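Oltasham Teleoperation Pages
Gallery: Kitchen Tasks
Home | Setup | Gallery | Notes | Contact
Last updated 21/12/2019

Everything on this page comes from the simulated kitchen, which we call Grekine. A person sits at the desk with a hand controller and drives the arm through a task from start to finish. The joint positions, the gripper command and the camera view are saved together, and the result is one demonstration. We started in September and have 381 demonstrations kept so far. Failed runs go in a separate folder and are left out of that number.

The real arm is covered in the Ranisia gallery. That work is done by hand, with the operator holding the wrist and moving it along the path. It gives smoother reaches, but the operator's own arm gets into the camera view and those parts have to be trimmed.

Some things that apply to all the Grekine tasks:

New operators get 10 practice runs before anything is saved. Most of them push the controller too fast on the first few and knock the object over the edge of the counter.

A session is 100 runs at most, with a break whenever the operator wants one. Past that the grasps get sloppy and we end up throwing out the last part anyway.

Objects are moved a little between runs. The counter and cabinets stay where they are.

Please pause before closing the gripper. Half a second is enough. The recordings are much easier to split into reach, grasp and place when there is a clear stop, and the Escobedo scripts look for it.

If the arm passes over a bowl, bring it up first and then across. Going straight across at rim height works some of the time and tips the bowl the rest of the time.

Wrist turns are still the hardest part to teach. The controller and the wrist do not turn by the same amount, so a large turn has to be done in two moves. Let go of the clutch button, bring your hand back to a comfortable angle, press again and continue. The arm holds still while the button is up.

Vegetable and bowl, red kitchen
Gripper over the back right rim of the wooden bowl. The green vegetable is on the open counter in front of the toaster, with the cutting board to the left.
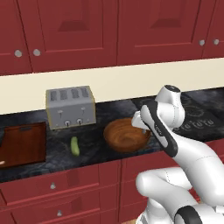

Drawer tasks will be added when the handle contacts are fixed. At the moment the fingers slide off the round knobs on about every third pull. We have 5 drawer runs that are good enough to keep, and they are not in the download yet.

Back to Gallery index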